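Skavon Technical Institute
Introduction to Robot Teaching
Unit 4 Handout: Teaching a Floor-Cleaning Task by Remote Control

Students are expected to have read this handout before the Unit 4 lab and to bring a copy to the lab room. It covers the preparation of the work area, the duties of the operator and the observer, the conduct of a demonstration, and the standard by which recordings are accepted or returned. The software used for recording, Allo, is treated separately in the Unit 3 handout and is not repeated here.

4.1 Purpose of the unit

Units 1 through 3 dealt with showing a task by hand. The student held the arm, moved it through the motion, and saved the path. That method is suited to short tasks done at a table. It is poorly suited to a task in which the robot must stand, shift its weight and work with a long tool, and in which a person holding the arm would change the balance of the whole machine. For such tasks the course uses remote control. The operator moves, the robot follows, and the joint positions and camera views are stored together.

Mopping is the task for this unit. The tool is light, the motion repeats, and the contact between the head and the floor is easy to judge by eye. It also brings in two difficulties that students have not yet met: a tool whose working end is far from the hand, and a target that is low in contrast against its background.
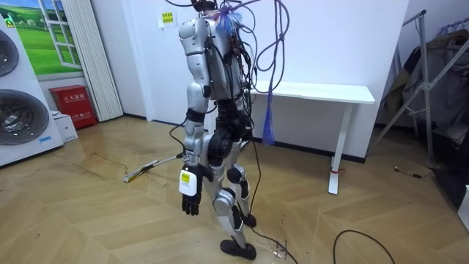
Each group consists of one operator and one observer. The operator wears the control gloves and the headset and gives full attention to the motion. The observer stands outside the marked area with the stop button in hand and does not put it down while the joints are powered. Partners change places after 9 demonstrations. The operator may not act as observer for his or her own recording under any circumstances.

Cables are the observer's concern. Before power is applied, the observer checks that no cable lies in the path of either foot and that there is enough slack for the planned motion. If a cable tightens or begins to pass under a foot, the observer calls "hold," and the operator freezes until the cable has been cleared with the joints locked.

4.2 The demonstration

A single demonstration lasts no more than 90 seconds. It begins with the mop head flat on the floor and ends with the head flat on the floor. Between these two points the operator completes the assigned strokes at an even pace. Fast strokes tend to lift one edge of the head, and the recorded motion will then contain the same fault each time it is played back or learned from.

The operator works from the head view and not from a direct view of the robot. Students often find this uncomfortable at first. The handle runs away from the viewer at an angle, and the distance between the head and a mark on the floor is easily misjudged. The recommended practice is to choose one seam in the floor pattern as a guide and to relate each stroke to it.

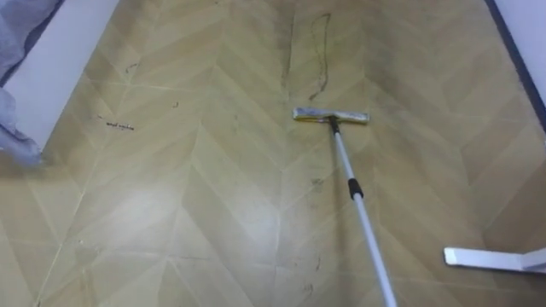

Figure 4.2. Mop head and handle on the herringbone floor, with dark marks beyond the head.

Glare deserves particular attention. A bright patch on a glossy floor may hide fine debris and the lines between planks. Room lights should be set before the first recording and left alone until the group has finished. If daylight changes noticeably during the session, the group notes the time in the log and starts a new set.

4.3 Acceptance of recordings

A recording is accepted if the head remains in contact with the floor throughout each stroke, if the camera stream has no gaps, and if the written label agrees with what was done. Labels are short and plain: "push forward," "pull back," "turn head left." Words such as "clean" or "finish" are not used as stroke labels, as they describe a result and the label must describe a motion.

Failed attempts are kept. They are marked "F" in the log and stored in a separate folder. The course set prepared at the Nondcombe campus holds 600 recordings, of which 264 were marked in this way, and both groups are used in Unit 6.

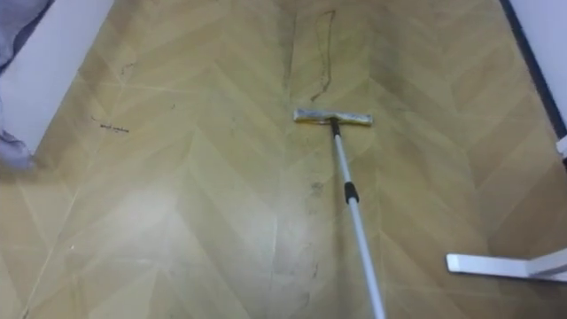
LAB PREPARATION

Read the Arriaga safety sheet and sign the last page. Unsigned students will be asked to observe only.

Wear closed shoes with a firm sole. Tie back long hair and remove loose bracelets before putting on the gloves.

Complete the short exercise on handle length. Given a change in wrist angle, estimate how far the mop head will travel at two different settings of the telescoping handle. Show your work. A sketch is acceptable.

Write one paragraph on the following point: when a stroke passes over a mark and the mark remains, should the operator repeat the stroke within the same demonstration or begin a new one? Groups will compare their positions at the start of the lab.

Logs are due at the end of the lab period. Written work is submitted with the Unit 4 cover sheet.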